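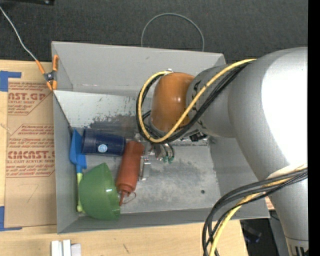

Unit 6. Picking stations and the people who work at them

Reading before class: the Kitlow case, sections 1 to 4. Bring your notes on task analysis from Unit 5.

Background to the case

Kitlow sorts returned household goods for several online sellers. Until last February every item was handled by a person from start to finish. A sorter opened a tote, took out each item, checked it for damage, matched it to an order and put it on the right shelf. The company then bought picking arms from Idorar and put them on one of its lines. The software that decides where to grip comes from a second firm, Ultow.

The line had 33 sorters before the change. It now has 30, and 14 of them have a different job title. Much of the talk about automation is about the first two numbers. In this unit we spend most of our time on the third.

What the arm does

The arm takes one item at a time from a bin and sets it down for inspection. Household goods are a hard case for this. A cup on its side rolls when it is touched. A bowl leaning on another item has to be gripped by the rim. A squeeze bottle gives under pressure, and a long thin utensil against the wall of a bin leaves little room for the fingers. Clear and glossy plastic can confuse a camera. A person deals with all of this without thinking about it, and for that reason it rarely appears in a written job description.

What the people do now

Three kinds of work have grown on the line.

Tending. One person watches several stations and steps in when an arm stops. Most stops are short. The tender moves an item away from a corner, or turns it over, and restarts the cycle.

Exceptions. Items the arm has failed to pick go to a table where a sorter handles them by hand. The log for the first period shows 3,778 such items. Sorters at this table report that the work is more tiring than before, as the easy items no longer reach them.

Upkeep. Gripper tips wear, cables rub, bins get scuffed and have to be swapped. At first this was left to the supplier. Now a good part of it is done by former sorters after a short course given by Nedelcu, a training firm.

Points to note

Pace. Sorters used to set their own speed within a shift target. Tenders respond to stops, which come at uneven times. Some like this. Others say they can't settle into the work or talk to the person next to them.

Skill. The knowledge of how items behave has not gone away. It is used when a tender sees that a pick is going to fail – and it is seldom recorded.

Pay. Upkeep work was moved up a grade. Tending was not, although tenders are trained on the stop procedure and must sign for it. This was still under discussion when the case was written.

Safety. Reaching into a bin is allowed only with the arm stopped and locked. Under the old system there was no such rule to learn.

For discussion

Read the tending section of the case again and list the decisions a tender makes in one stop. Which of them would show up in a time study?

Compare the exceptions table with the old sorting job. Should the hourly target be the same?

Written work

Two pages on one of the three new kinds of work. Say what the person needs to know, how they learn it, and who decides whether they have learned it. Use the case and at least one source from the Unit 5 list.

Course notes by Ieva Lill, revised November 2020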